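About Prirko

Prirko writes control and planning software for two-armed robots that do small assembly work. We do not build arms, hands or cameras. Customers bring their own hardware, or buy it from whoever they like, and we supply the layer between the joint drivers and the job.

The company was set up by Ruba Majali, who had spent several years writing motion planners for single arms and wanted to deal properly with the case where two of them share a workspace. The first release covered collision checking between arms and very little else. Perception was added in the second, and most of the code written for the first has been replaced.

What we work on

The main product is Trivus, a planner and controller in one process. It takes a task written as a list of goals (pick this part, hold it above that opening, insert) and produces joint trajectories for both arms, re-planned while they move. The head camera is the main source of part position. Force at the wrist is used only in the last stage of an insertion, where the camera view is usually blocked by the fingers.

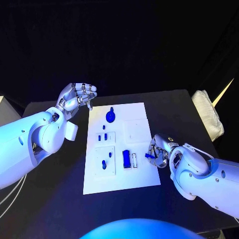

Insertion takes up the larger share of our time. A rectangular peg has to be right in position and in rotation, and an error in the grasp carries straight through to the slot. Trivus estimates the pose of the part again after the hand has closed on it and corrects the approach before descending. If the estimate falls below a set confidence, the arm backs off to a clear height and looks again. The number of retries is a parameter. We leave it at two.

The idle arm is planned as well. It is given a parking pose that keeps it out of the camera's line of sight to the target, and it can be called on at short notice, so it is normally held above the board and not sent home.

Perception under poor light

Much of our perception testing is done on peg boards under coloured light. The parts and the plates are plain shapes with few features, and a change of lamp colour is enough to upset a detector that has learned to rely on hue. The detector in the current version works from edges and from the known geometry of the part, with colour as a weak cue. The regression set holds 1,568 labelled views, and no build is released until it has been run against all of them.

Hajdu is the logging and replay tool. It records joint states, camera images, planner decisions and parameter values against a single clock, so that a failed insertion can be stepped through afterwards at the desk. It began as an internal script and is now supplied with every licence.

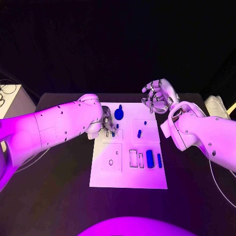
How we work with customers

Most projects start with a sample of the parts and a drawing of the fixture. We model both, run the task in simulation, then run it on our own arms before anything is installed. Integration on site is done by the same people who wrote the task. Support requests go to the engineering team directly.

Trivus has a documented interface in C++ and Python. Source is available to customers under the standard licence, apart from the trajectory optimiser. Release notes list known faults as well as fixes.

Flosstead

Our office and test room are at Flosstead. Visits are by arrangement and can include a run on the customer's own parts if these reach us beforehand. The test room is closed for rewiring during July; remote support continues as normal.

Page last revised Jun 19, 2019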